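Thulani Ntuli looks after the serving carts at Osico, where the wooden tops are sealed once a year in September. He applies 2 coats of hard oil and leaves 6 hours between them.

"I sand to 300 first," he says. "Any finer and the oil sits on the surface."

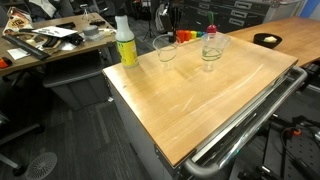

Daily cleaning is simpler. "A damp cloth, then a dry one, along the grain. Scratches I leave until the next sanding — spot repairs show more than the mark did."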